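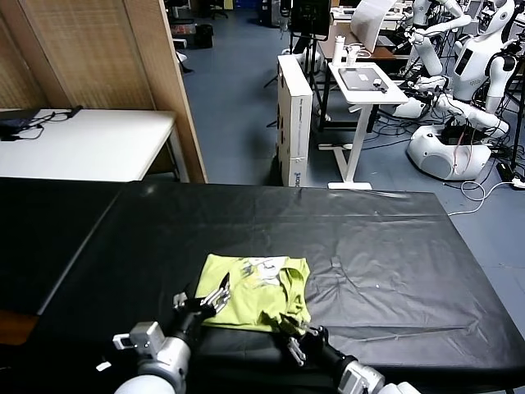
Week 2 notes: The celebrity guest segment on morning TV

These are my notes from lecture, cleaned up a bit. Slides go up later if I get to it. Read the Kavlow rundown before next class, we start with it.

What we're covering

How a guest gets onto a morning show
The pre-interview
Writing the intro
The sit-down itself
The toss and the tease
What goes wrong
Assignment

Where the guest comes from

Most guests are selling something. Movie, album, cookbook, tour, new season of a show. That's fine, viewers know it, the guest knows it. The booker's job is to get the person on a date that works for the show as well as for the publicist. Those are often not the same date.

Usual path: publicist emails the booker – booker checks with the segment producer – producer checks what else is on that morning – somebody says yes or hold. A hold can last weeks. Publicists hate holds. Say yes or no when you can.

Terms to know:
Booker – finds the guest, handles the deal with the publicist
Segment producer – owns the piece from pre-interview to air
Exclusive – guest does your show first, before any rival show in the same market
Window – how long the exclusive lasts
Greenroom – where they wait. Hardly ever green
Hard out – the time the guest has to leave, no matter what

Case we used in class: the Kavlow morning show and the actor Dindo Navarro. Navarro had a supporting role in a cop drama, then got moved up to lead in July. Kavlow had met him back when he was fourth on the call sheet and the other shows passed. When he got big his people went back to Kavlow first. Worth remembering when you're deciding whether to be bothered with somebody small.

The pre-interview

Phone call, day or two ahead. Segment producer and guest, sometimes the publicist listens in. You are looking for stories. You're not looking for opinions, plot summary, or how much everybody on the set loved each other.

Questions that tend to work:
What was the first day like?
Who did you call when you got the part?
What did you get wrong early on?
Is there anything from the set you took home?
What do people shout at you in the street?

Questions that tend to go nowhere:
What drew you to the project?
How was it working with so-and-so?
What can fans expect?

Write down the guest's own words. If he says "my aunt still thinks I work at the bank" then put that in the notes word for word, so the host can steer to it: "Your aunt isn't convinced you're an actor." The host does not tell the story. The host opens the door and the guest tells it. Very common mistake with new producers, they hand the host the whole anecdote and the host uses up the punch line.

Also ask what's off limits. Ask it plainly. Divorce, a lawsuit, a sibling who's also famous. Then talk to your exec about whether you can live with that list. Sometimes you can't, and better to find out on Tuesday's call then with the guest in makeup. (Any day, you know what I mean.)

The host sheet

One page. Hosts read it in the commercial break, if they read it at all.

Top: name, how to say the name, what they're promoting, when and where viewers can see it
Middle: four or five questions, best one second
Bottom: the clip, how long it runs, what the last line is
Margin: anything off limits, in capitals

Why best one second? First answer is always stiff. Guest is finding the camera, fixing the jacket, hearing their own voice. Give them something easy to land on. Then go to the good stuff while there's still time on the clock. If you save it for last you will lose it, segments get cut from the back end.

Pronounciation – call and check. Don't guess from the credits. Noel Padilla (he produced the Heton late hour before he moved to mornings) kept a list of every guest's name the way the guest said it on the phone, and he'd read it into the host's ear right before the intro. Every time, even for people who'd been on before.

Writing the intro

Spoken, not read. Short. Two or three sentences and then get out.

Weak version from last year's class:
"Our next guest is an incredibly talented and award-winning actor whose journey has taken him from humble beginnings to the heights of success, and he's here to tell us all about his exciting new project."

Could be anyone. No fact in it. Take out the name at the end and you couldn't say who walks in.

Better:
"You knew him as the rookie who couldn't park the squad car. This season he's running the whole precinct. Please welcome Dindo Navarro."

Notice: one thing the viewer already remembers, one thing that's new, name goes last. The name goes last so the applause has somewhere to start. If there's no studio audience it still works, the director cuts to the two-shot on the name.

Things to cut from intros:
incredibly, amazing, legendary, iconic
"needs no introduction"
birthplace, unless it matters to the story
full list of credits
net worth. Please

On awards: say the award if it's one people know. "Award-winning" by itself means nothing, everybody has won something.

The sit-down

Average length in our sample was short. Four minutes feels long on air. By the time you take out the intro, the clip and the goodbye you have maybe three answers. Plan for three answers.

Host should listen. I know. But watch the Heton tape again and count nothing, just watch the host's eyes – down to the card before the singer has finished her sentence. She says her father drove her to every audition in a bread truck. Host says "wow" and asks about the tour dates. The bread truck was the segment!

Follow-ups that fit any answer:
What did he say?
And then what?
Did you keep it?
What kind of truck?

Small and dumb is good. Small questions get details, and large questions get speeches.

Clips: keep under half a minute. Don't start on a fight scene with no set-up. Ask the guest to set it up in one line, warn them beforehand that you'll ask. Come out of the clip on a laugh or a strong line and have the host respond to THAT, not back to the card.

The toss and the tease

Tease = before the break, gets people to stay.
Toss = handing off from one person or place to another, e.g. anchor desk to couch.

A tease should promise one thing and the segment has to deliver it. If you tease "the phone call that changed everything" then the phone call better be in there. Viewers will forgive a dull guest faster than a tease that didn't pay.

Toss lines written in advance sound written. Give the hosts the fact and let them find the words. "Weather person went to high school with the guest's brother" is plenty.

What goes wrong

Guest is late. Have a back-up, always. Cooking can stretch, so can the pet adoption. Headlines can't stretch much.

Guest is nervous and gives one-word answers. Host goes to the clip early. Afterward it's easier, people can talk about something they just watched.

Guest won't stop. Floor manager gives wrap to the host, NOT the guest. Host leans in, touches the mug, whatever the signal is.

Guest says something that makes news. This happened with Stasel, the band, the drummer mentioned he was leaving and the other members hadn't been told. Host had about a second to choose. She asked "have you told them?" which was right, and the control room threw out the cooking segment and kept going. Producer clipped it and had it online before the show was off the air.

Wrong title on the lower third. Check spelling against the host sheet, then against the publicist's email. Then ask the guest in the greenroom.

Quick word on the numbers, somebody asked. The station in the Ignacio reading had 175 guest segments in the year it looked at, and kept no notes on most of them. So no way to say which ones viewers liked. Keep notes. Even one line per guest.

Assignment

Pick any living performer you can find at least 2 long interviews with. Turn in:

1. Pre-interview plan, ten questions, star the ones you think will get a story
2. Host sheet, one page, laid out as above
3. Intro, thirty words or under, name last
4. One tease, one line
5. A short paper on how a real host handled the same person. Where did they follow up, where did they miss. 2000 words max, I stop reading after that

Don't use fan pages as your only source for a birth date or a credit. They copy from each other. Find it in an interview or a network bio, and if two sources disagree, say so in a note.

Late papers lose a grade per day. Email me before its due if there's a problem, not after.

For next class

Kavlow rundown, all of it
Ignacio, first chapter, skip the tables
Watch one morning show guest segment live, with the sound off for the first minute. Write down when the guest relaxes. We'll go around the room with these, then move on to couples and co-stars, meaning two guests on one couch and who gets asked first.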